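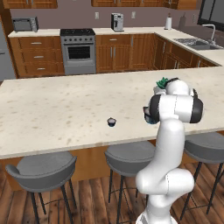
*Cup task, simulated kitchen. Arm over the island, cup to the left of it.*

**mauvewall** wrote:

OK, so I've been steering this thing by remote for two weekends now, and I want to hear from people who've done it longer than me, because I'm not buying what the Erkudell write-up is selling. Their claim is that you grab the controller, show the arm a task a few times, and it picks up the idea. The cup task is as plain as it gets. One cup on an open countertop, go get it. I recorded 412 demos of that and the policy I trained still stops over the marble and waits, like it forgot what it came in for.

My suspicion is that the demos teach it my habits more than the task. I always come in from the same side. I always slow down at the same height. Has anyone tested that, or do we all just record more and hope?

---

**tri_christos** wrote:

Christos Triantafyllou here, I look after the Trurnadholm scene files. 412 is plenty for one cup. What controller are you on? If it's the keyboard, throw those demos out. Keyboard moves one axis at a time and the policy learns the staircase. Get a 3D mouse, or borrow one, and record fresh.

---

**mauvewall** wrote:

It's a 3D mouse. I'm stubborn but I did read the pinned post.

---

**oldbeltline** wrote:

I ran Ferkham cells for a living, and on those we taught points by hand. You took hold of the arm, walked it to the part, pushed the button, walked it to the next one. Eight points and it ran all shift. Reading this forum I keep wondering what the other 404 demos are for.

---

**tri_christos** wrote:

@oldbeltline Your part was in a fixture. Move the fixture an inch and your eight points are garbage. The whole reason to record a pile of demos is that the cup moves.

---

**oldbeltline** wrote:

And yet his cup moves and the arm doesn't pick it up. So far the fixture is winning.

---

**mauvewall** wrote:

Different object, same kitchen. I tried the succulent next: 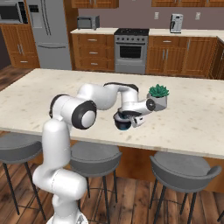
*Plant task. Gripper low, by the pot, short of the counter.*

Look at where the wrist is. From this view the end of it is right up against the left side of the pot, and I would've sworn at the controls that I had room. That's my other gripe with remote teaching. You're judging distance off a flat screen with nothing pushing back on your hand. When oldbeltline leaned on a part he felt it. I find out when I play back the recording, and by then the bad approach is in the data with all the rest.

---

**pell_mendes_fan** wrote:

Turn on the second view! Seriously. I drove with one camera for a month and thought I was bad at it. With two views up I went from tossing every other demo to keeping nearly all of them (okay, *most* of them). The Mendes plugin also buzzes the controller on contact. It's crude, but it beats nothing.

---

**tri_christos** wrote:

Second the second view. I don't agree on the buzz. It fires on any contact, including the one you want, so people learn to flinch off it and you get demos where the gripper backs away right before the grasp. I've cleaned up a set like that and I don't care to do it again.

---

**pell_mendes_fan** wrote:

You can set the threshold, though?

---

**tri_christos** wrote:

You can. Nobody in that set did.

---

**mauvewall** wrote:

Fine, I'll try two views and no buzz. I still want to see one case where fewer, more varied demos beat a big stack of tidy ones. Here's what I'm setting up, with a jar on the counter and the plant left near it:

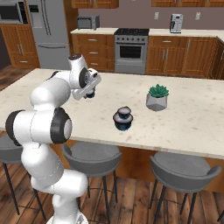 ## Test plan, pick holes in it

- Jar task only. The plant stays put and never gets touched.
- Set A: demos driven my usual way, same approach every time.
- Set B: a smaller set, with the approach changed on every demo, including a few ugly ones.
- Same training settings for both, 6 jar positions for scoring, none of them used in the demos.

---

**oldbeltline** wrote:

Have somebody else drive Set B. You'll think you're mixing it up and you won't be.

---

**tri_christos** wrote:

Agree with that, grudgingly. I'll drive it if you send me the scene file. My bet is Set A still wins on the positions near the middle and they tie everywhere else.

---

**mauvewall** wrote:

Sending it tonight. I'm betting they both stop over the marble.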